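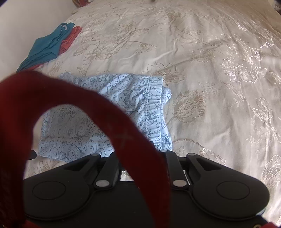
Piyumi Samarakoon

Home > Reviews > Bedroom > Laundry > Travel

Last updated: Wednesday, August 19, 2026

Sullik Upright Garment Steamer: four months of use

I bought the Sullik in April to replace an iron I had stopped using. Most of what I wear in summer is light cotton, and setting up the board for one pair of pants had become more work than I wanted. The steamer cost a little less than the Prumel, the other model I looked at, and it came with a longer hose.

Setup took 10 minutes. The pole comes in two pieces that screw together, and the hanger bar clips onto the top. The instructions show the clip the wrong way around in the second drawing. If the bar tips forward when you hang a shirt on it, turn the clip over.

The tank lifts out from the back of the base and fits under a bathroom faucet without tilting. Full, it lasts me some 30 minutes on the lower setting. I have never run it dry on the higher one. Steam starts fast enough that I no longer walk away while it heats. For the first minute it spits, so point the head at a towel or into the sink until it settles down.

On cotton shirts it does well. Creases from the dryer come out in one slow pass, and deep fold lines take two or three. Knit tops are easy. Linen is where it falls short. It will make a linen shirt wearable, but the collar and cuffs still need an iron if you care about them.

Elastic waists were the reason I gave up on ironing pajama pants years ago, and they are simple with a steamer. Hang the pants by the waistband, pull the leg down with your free hand, and go from top to bottom. Leave the gathers alone. I tried pressing them flat on one pair and got a row of sharp little creases that stayed until the next wash.

Let everything hang for a while before you fold it. I used to take things straight from the bar to the bed, fold them, and put them in the drawer, and they came out with new lines because the cloth was still damp.

I have also used it on curtains and on a bedspread. The curtains were fine where they hung. The bedspread was too much for it. The head is narrow, the fabric was heavy, and after one side I quit and put it back in the dryer with a damp washcloth.

The hose is the part I like least. It gurgles when it dips below the base, and water collects in the low spot. Lifting the head straight up for a few seconds clears it. The base is also light for its height, and on carpet it leans if you pull sideways. On a hard floor I have had no trouble.

I clean the tank once a month with plain vinegar and water, then run two tanks of clean water through. We have hard water and the steam is as strong now as it was in April.

I would buy it again for everyday cotton and knits. If you wear a lot of linen or dress shirts, keep your iron.

Comments (3)

Sandamali Fakir
Does the head fit between shirt buttons? My old Kubíček was too wide for that.

Piyumi Samarakoon
The corner does, the whole head doesn't. I do the button side from the back.

trostisora357
Mine leans on carpet too. I stand it on a baking sheet.

Previous | Next | Back to top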